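Notes from the Bench: the tape rule, and a few others

Hello again from the back half of the building! I promised in the last newsletter that I'd write up the new house rules for the hand-held grippers before the May sessions get going, and then I put it off, so thanks to Marcelle Pruvost for leaving a blank sheet of paper on my chair with "RULES??" across the top. Message received.

Most of you know how we got to this point. We've been running the grippers at Ostwood and at Pindon for a while now, and each site grew its own habits. Ostwood checks the finger pads every morning. Pindon checks them when something slips. Ostwood writes everything down in one big log and Pindon has a stack of sticky notes (sorry, Pindon, but you do). When Clotilde Renaud sat down to compare the two sets of recordings, she found 23 sessions where she couldn't say what was on the fingers at the time. Bare pads? Tape? New tape or old? That's a lot of work to have a question mark next to it.

So, pads first. A pad with tape on it grips differently from a pad without, and tape that has started to shred is different again, plus the loose bits can catch on whatever you're picking up. The rule from now on is that both fingers match. Tape on both or tape on neither. If the edge of the tape is lifting or fraying, peel it off, wipe the pad down and put on a fresh strip, then write it in the log before you pick anything up. It takes me 4 minutes and I'm slow.

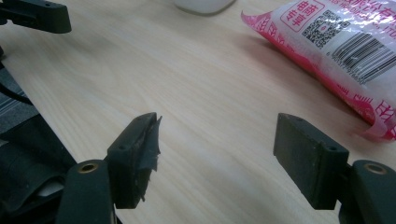 Frayed black tape on the left pad, no tape on the right. Under the new rule, this pair gets fixed before the next run.

I'll admit I was the holdout on this one. I like a bit of tape on one side for slippery things, and I argued for it at some length over lunch. Clotilde let me finish and then asked which of my own sessions had it and which didn't. I had no idea. Fine! Both fingers match.

Next up, the table. Snacks, cups and wrappers are fine if they're part of the task and they're on the task sheet. If they're somebody's lunch, they go on the shelf by the door before you start. The same goes for spare cables and bags: push them well back from where your hands are moving. We had a long back-and-forth over whether to ban everything that isn't on the sheet, and decided against it, mostly on the grounds that real tables have stuff on them. Just write down what's there. One line will do.

If two grippers are out at once, park the one you aren't using with its fingers closed and pointing away from you. Marcelle asked for that one and I think she's right.

Last, the screws and threaded inserts on the mounts. Look at them at the start of your shift and again after any drop, even a little one. If a screw turns under your fingertips, it's too loose. Snug it up by hand with the short driver, and please don't lean on it.

The full sheet has 14 rules on it (down from 37 in my first draft, you're welcome) and there's a copy taped inside the cabinet at both sites. Goh and Avside get theirs once their benches are set up. If something on there makes no sense for the way you work, come and find me, or scribble on the sheet itself. I'm usually in by 8:30, and there's a pen on a string.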